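Course Handout: Demonstration Visit to the Domska Automation Lab
Session 4, Grasping and Transfer
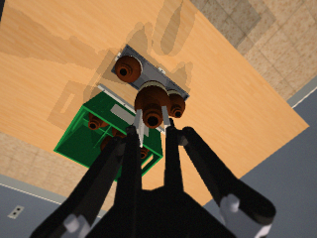 Fig. 1. Simulated bottle transfer cell, gripper fingers at the neck of a bottle. Crate and gray tray on the same table.

1. Purpose of the visit
The visit on October 20, 2020 covers one task: moving bottles between a divided crate and a narrow tray with a two-finger gripper. The simulation is shown first, then the physical cell. Read chapter 3 of the Kostance notes before arrival.

2. The task in simulation
The view in Fig. 1 looks along the gripper toward the table. Note the following.
Grasp site. The fingers are at the neck, which is stepped and much narrower than the body. A small error in height can put a fingertip on a ring edge, and the bottle then tilts as the fingers close.
Occlusion. One of the bottles in the crate is largely covered by the left arm of the gripper. A pose estimate taken from this view alone is poor for that bottle.
Clearance. Crate dividers are thin and bottles lie close to the walls. The approach path is planned against the open finger width, not the closed width.
Shadows. Rendered shadows fall across the tabletop and are kept in the training views.

3. Demonstration procedure
The operator runs 20 transfers from random start poses. Students log each attempt on the Cartwright sheet as complete, dropped, or aborted. A bottle that is placed but falls over within the settling time is logged as dropped. Settling time is 200 ms after release.

4. Reference data
Runs recorded in February: 261
Runs aborted by the force limit: 32
The force limit has not changed between those runs and the demonstration. Cluler planner settings are in Appendix B.

5. To hand in
One page per pair. State the failure type you saw most often and the grasp parameter you would change first. Attach the log sheet.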